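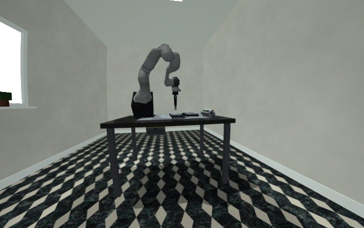 One ceiling light, plain walls, nothing hung on them yet.

Thread: Bare rooms and echo, what do you do first?

orentdweller
Moving my practice space into a long narrow room in November. Plaster-looking walls, hard ceiling, zero shelves. I clapped once in there and I think the clap is still going. Budget is 100 bucks. Rug or curtains?

mudflap_424
Rug. Always rug. Anyone who says foam has never had to peel foam off a rental.

Nic Giolla
Disagree. A rug eats the top end and leaves the boom alone, so now it's a dull cave with a nice floor. Put something thick on the two long walls. They face each other and that's your flutter.

mudflap_424
He has 100 bucks, Nic. You spent that on the hooks.

Nic Giolla
I spent nearly that on the hooks. They're good hooks.

Tiago Patrício
Used bookcases, filled with whatever the library is throwing out. I have 3 of them along one wall and the slap went away. I also now own a lot of books on tax law.

orentdweller
Would moving blankets do the same job? My neighbor has 2.

Nic Giolla
Yes, if you leave a gap behind them. Flat on the wall they're mostly decor – and not great decor.

mudflap_424
Still say rug. Put it where you stand, then play for a week before you buy anything else.

orentdweller
Blankets it is, then a rug if my feet get cold. Will post back once I've moved in.

Contact the moderators | © Kudia Boards | Back to top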